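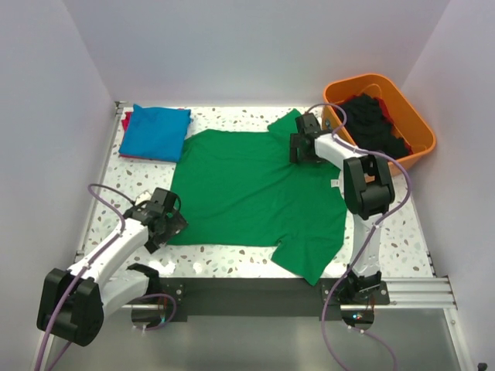
A reader asked under the last laundry post whether a dedicated folding top is worth the floor space, and added that a bed does the same job for free. A bed was my folding surface for years, so the comparison is fair and I have kept it in mind for this review. The short answer is that a bed is too low and too soft, and that most of what you pay for in a top like this one is height, stiffness and a surface you can wipe.

The product is the Jindden Stusdale, a fixed top for a laundry corner. Mine came from Sarkar and arrived in June. It has been used for some 35 loads, mostly T-shirts, with the usual share of towels, socks and pants. It replaced a Troder drop-leaf table, and the Troder comes up several times below.

Assembly

The top ships flat with its supports in a second carton. Instructions are printed on a single folded sheet, drawings only, and they are correct. The holes lined up. The fasteners are sorted into bags, but the bags are marked with letters that do not appear on the drawings, so you match screws to steps by length. Lay them all out before starting.

Total time was an evening, with most of it spent leveling. The feet have enough adjustment for a normal floor. They are threaded finely, and it takes a lot of turns to gain any height. The lock nuts should be tightened after a few days of use and then checked again. Mine had backed off slightly at the left rear foot the first time I looked and have been steady since.

Height is set once, at assembly, and there are 3 positions. I used the middle one. Changing it later means taking the supports off, so try each height with the top resting in place before driving any screws. A good starting point is a top level with your wrist when your arms hang straight. Go up a position if you fold standing still for long periods.

Surface

The finish is a white terrazzo pattern with small chips of brown, gray and beige. Jindden does not state the material of the top layer anywhere in the paperwork, so I will stick to how it behaves.

Friction is the property that matters here, and it is rarely listed. On a surface with too little, a cotton T-shirt creeps away while you are folding the far sleeve in. With too much, the lower layer stays put while the upper one moves, and you get a diagonal wrinkle across the chest. The Stusdale sits between the two. Jersey cotton stays where it is placed and can still be smoothed with a flat hand. Polyester sports shirts slide more, and need a hand on the collar while the sides go in. Heavy towels do not care either way.

The pattern has a practical cost. White threads and gray lint disappear into the speckle. On the plain dark Troder I could see lint and would wipe it off before laying down anything black. On the Stusdale I have put black shirts down and picked them up with fuzz on the front. A wipe with a damp cloth before each dark load takes care of it. The pattern also hides small water spots and minor scuffs, so it goes both ways.

Cleaning is simple. Detergent drips come off with water. A dye transfer from a damp red sock left overnight needed dish soap and two passes, and left nothing I can find. I have not put a hot iron on it and the paperwork says not to.

Working area

Most of my opinion of a folding top comes from whether a T-shirt can be laid out flat with finished work still on the table. On the Stusdale it can, but the layout has to be planned. The way I have settled on is finished pieces in the rear left corner, unsorted laundry in a basket at the rear right, and the center left open for the piece in hand. The green shirt in the photo is about the largest thing that fits comfortably within this arrangement. With a sleeve pointing to the back of the table, the hem corner on the other side already droops toward the front edge.

That droop is a minor annoyance with T-shirts and a real one with anything longer. A bath towel has to be folded in half in the air before it goes down. Fitted sheets are still a job for the bed, and on that point the reader is right. Long-sleeved shirts fit if the sleeves are brought in as the shirt is laid down.

The published depth is adequate, and I would have traded some width for more of it. The Troder with its leaf up was deeper. It also sagged at the hinge line, so a stack built across the joint leaned over and had to be moved.

Stacking

A rigid top shows up every inconsistency in your folding. On a mattress the stack sinks in and looks even. On a hard surface, a shirt folded slightly narrow is obvious as soon as the next one goes on top, like the red-pink edge peeking out from under the blue garment. I count this as useful. My folds have become more uniform simply through being able to see the error.

The highest stack I build is 8 shirts. Past that the pile gets soft in the middle and the top piece starts to slide toward whichever side holds the collars. Alternating the collar direction helps, at the price of a stack that looks less tidy in a drawer. I have not found the top itself to contribute to the problem. It does not bounce when the washer spins in the same room, provided it stands clear of the machine.

The basket question

Jindden sells a matching bin for the rear corner. I did not buy it. An ordinary orange plastic laundry basket does the same job and can be carried to the dryer. Basket placement does matter, though. Set at the back right it leaves the front of the table clear, and you reach over the work to get the next piece. For a right-handed person this is a comfortable motion with a full basket. As it empties, you reach farther down over the rim, and toward the end of a load it is easier to pull the basket forward or tip out what remains.

The alternative is to keep the basket on the floor. I tried this for a couple of weeks. It frees a whole corner and costs you a bend for every garment. I went back to the tabletop position for regular loads and use the floor for towels, where the pieces are fewer and the extra room is needed.

Folding sequence used for testing

For anyone comparing results, each T-shirt was folded the same way. Lay it flat with the front down and the collar away from you. Smooth from the center outward. Check the care label if the side seam looks twisted, as a label that will not lie flat usually means the seam has rolled underneath. Bring one side in with its sleeve turned back, then the other side to match. Fold the hem up to just short of the collar, then fold once more.

With the shirts already sorted right side out, a batch of 19 fits into a short radio program on this surface. I did not time the Troder under the same conditions and will not guess at a difference. The gain I notice is in the shoulders and lower back after a big Tuesday wash, and that is down to the height.

Stability and noise

Pushing down at the front corners produces no visible tilt. Leaning on the front edge with both forearms makes a faint creak from the right support, which went away after I tightened the bolts there and came back once in humid weather. Sideways stiffness is good when the top is against a wall and only fair when it stands free. The kit includes a wall bracket. Use it if you have the choice.

The front edge is square with a very slight radius. It does not snag knit fabric. It is noticeable against the inside of the wrist if you rest there, and a softer profile would be welcome.

Against the Troder

The Troder folds away, costs less and is deeper with the leaf raised. It wobbles, its height cannot be changed at all, and the hinge line interferes with both smoothing and stacking. If the laundry corner has to serve as a hallway during the day, buy the Troder and put up with it. If the table can stay where it is, the Stusdale is the better working surface.

Good points: stable once leveled, useful choice of heights, friction suited to cotton, easy to clean.

Bad points: shallow for towels and long garments, lint hard to see against the speckle, fastener bags labeled to no purpose, height change requires partial disassembly.

I am keeping mine. The foot adjustment will get another check when the heating comes on, and if the creak at the right support returns I will swap the plain washers for locking ones and add a note under this review.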